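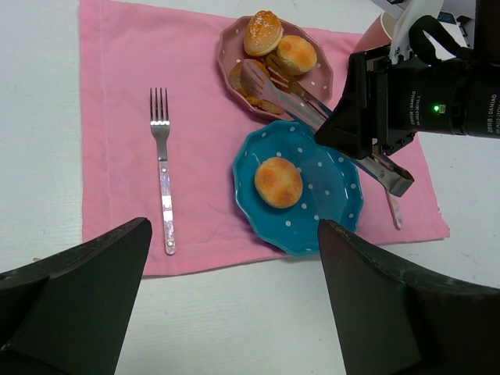
Pirihi Tea Table: Frequently Asked Questions

Do the plates have to match?
No. We sell the polka-dot ones singly so you can stop pretending you still own a full set. Pick two colors with the same wavy rim and people will assume you planned it.

Which plate gets the extra buns?
The one farther from you. Put a single bun on the near plate and you look like a person of restraint until someone passes the rest.

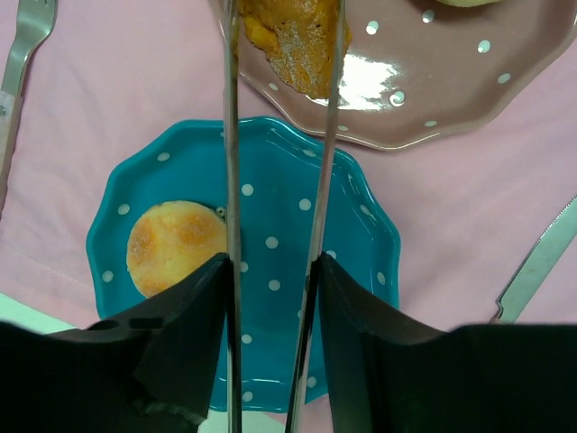 One bun on the teal plate, with the pink dish behind it.

Can I use my fingers?
At home, yes. With company, use tongs for the shared plate. Rest them across the food between servings and keep the hinge off your sleeve.

Is a pink cloth practical?
It hides jam better than white and worse than brown. Wash it cold, hang it up and iron it if your mother-in-law is coming.
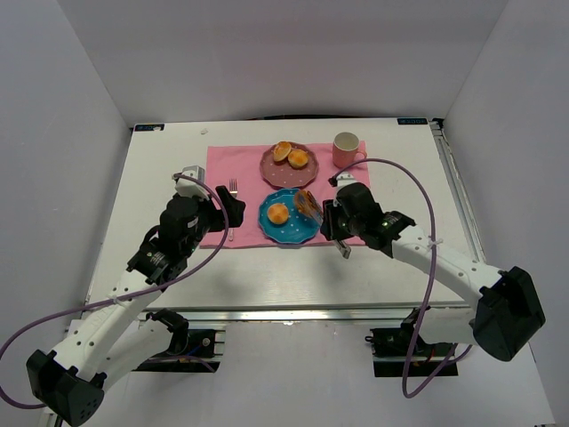 Eleri Prothero
Table Editor, Pirihi

Where does the mug go?
Upper right, handle facing right. Left-handed guests may turn it around without filing a form.

And the fork?
Left side, tines pointing away from you. Yes, even for a bun. My aunt in Rivstead ate hers that way for 13 years and never got sugar on a cardigan.

Can I return a plate I chipped?
You have 10 days if it arrived chipped. If it met your faucet, replacements are in the shop under Singles.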